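4.2 Battery wear and the charging habits of phone owners

Mavis Alcantara and Stuart Sugden
November

The second part of the study looked at how owners charge their phones and whether those habits explain the loss of battery capacity we measured in Section 4.1. We recruited 117 owners of the same mid-priced handset, the Kestora, through two repair shops in Benavides. Each owner had bought the phone new and had used it as a main phone for at least a year. Phones with a replaced battery were left out.

Every phone ran a small logging app, written by Lyle Ruiz-Ortega, that recorded the battery level, the battery temperature and the charging state once a minute. The app stored no location and no information on which other apps were open. Logging ran for 40 days. Owners were told to charge as they normally would, and they were not shown their own records until the end.

We sorted the owners by the share of time their phone spent plugged in at a full charge. The group with the highest share was made up mostly of people who charge overnight and leave the phone connected until morning. The group with the lowest share charged in short bursts during the day, often at a desk or in a car. A third group fell between the two and had no clear pattern.

Capacity was measured at the start and at the end of logging with the discharge procedure given in Section 3. Over a period this short the change within a single phone is small and close to the error of the method, so we rely mainly on the difference between groups at the start, when the phones had already been in use for a year or more. The overnight group had lower remaining capacity than the daytime group. The gap became smaller once we adjusted for the age of the phone, but it did not disappear.

Temperature was the stronger factor. Owners who played games while the phone was charging had the warmest batteries in the sample and the lowest remaining capacity, whichever group they belonged to. Thick cases seemed to add to this. We asked about cases only in the exit survey, and 47 owners did not answer that question, so we report it as an observation and have not tested it.

The optional setting that stops charging before the battery is full was switched on in very few phones. Several owners said in the survey that they had not known the setting existed. Others had tried it and turned it off after running out of power on a long day. Haverford and Rahimi reported similar answers for an earlier model, the Grasel, in their survey of 700 owners.

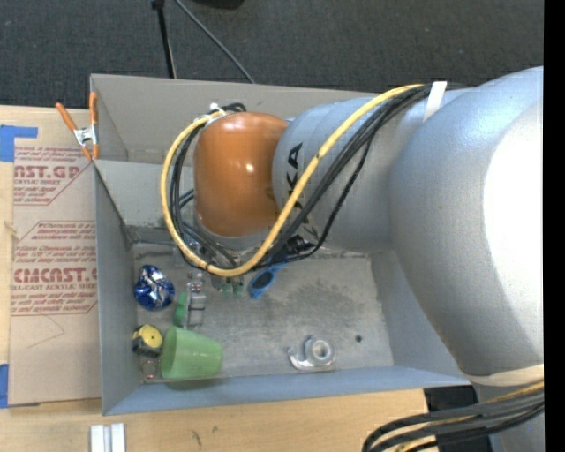
Figure 6. Robot arm with a gripper over a gray sheet-metal bin.

Two limits of the sample should be kept in mind. All owners came through repair shops, and people who visit a repair shop may treat their phones differently from those who never do. The handset also slows its charging near the top of the range, and other makers handle that stage in other ways. We would expect the effect of overnight charging to be larger on phones without this step, but we have no data on them. A follow-up with the newer Rasberg handset, which charges faster, is being prepared.

The charging records were also used to estimate how often owners ran their phones down completely. These results are given in Section 4.3, along with the standby drain figures.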